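PRESS RELEASE
For immediate use – 8/29/24

Kokar puts two-armed robots to work at Adcombe returns depot, no jobs to go

Kokar, the household appliance refurbisher, has today confirmed that its two-armed robots are now a permanent part of the day shift at the Adcombe depot. Trial ran from March. Staff were asked twice what they thought of it, and the second set of answers is the reason it's staying.

The depot takes in returned and part-worn washing machines, dryers and small goods from landlords and shops across the region. 1,529 machines came through during the trial. Each one has to be unwrapped, wiped down, checked and moved on. Unwrapping and wiping is slow work, most of it done bent over or kneeling on a hard floor, and it has always been the part of the job people ask to be moved off.

Under the new set-up the robots share the first stage with a member of the depot team. The person picks the job, sets out what is needed and signs off the result. The robot does the reaching. Work stops whenever the person says so – there is a stop button at each bay and another on a lanyard, and no one needs to give a reason for using it.

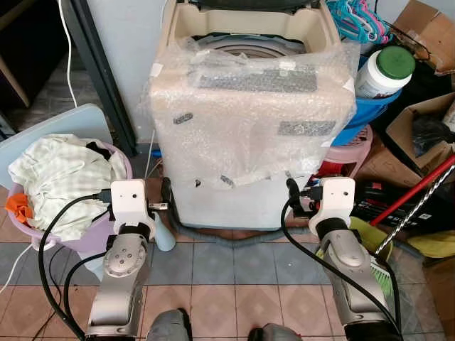
Kokar chose not to clear the practice bays before bringing the robots in. Returned goods turn up in all sorts of states and with all sorts of things round them, and the bays are kept the way a utility room at home would be. A top loader still in its bubble wrap and grey tape, a spray bottle on the tiles, a heaped laundry basket to one side, boxes and a basin to the other – that is a normal starting point, and it is what staff and robots both train on. Tape is the hard bit. Staff at Adcombe wrote most of the guidance on it themselves, including which strips to leave untill last.

What changes for the people on site:

All 38 depot staff keep their jobs and their hours. No change to basic pay. Those who pass the new bay operator course move up a grade, and the course is done in paid time.

Kneeling work is now limited to short spells. Rotas have been redrawn so that nobody does first stage two days running unless they ask to.

Repairs and electrical testing stay with people. Kokar has no plans to change this.

The cameras on the robots are not used to time or score staff. This was the main worry raised in the first survey and it is now written in to the site agreement.

Not everything went well. Early weeks were slower than doing it by hand, and two bays had to be moved because the walkway behind them was too tight. The noise of the old extractor fans also made it hard to hear the robots' warning tone. Fans have been replaced. The tone has been changed too, after complaints that it sounded like the tea break bell.

The target for Adcombe is about 2,000 machines over the coming six months, rising to 3,000 once the second loading door is open. Kokar's smaller depot at Bolby will get its first bay next year, subject to talks with staff there, wich begin shortly.

The robots' control software, Yin, was set up for the depot by Kokar's own engineering team. Updates are put on outside shift hours and posted on the canteen board beforehand.

ENDS

Notes to editors

Kokar collects, repairs and resells household appliances from depots at Adcombe and Bolby.

Site visits to Adcombe can be arranged on weekday mornings. Flat closed shoes please, no open toes. Parking is at the rear, not the loading side.

Media enquiries: Kokar press desk, Adcombe depot.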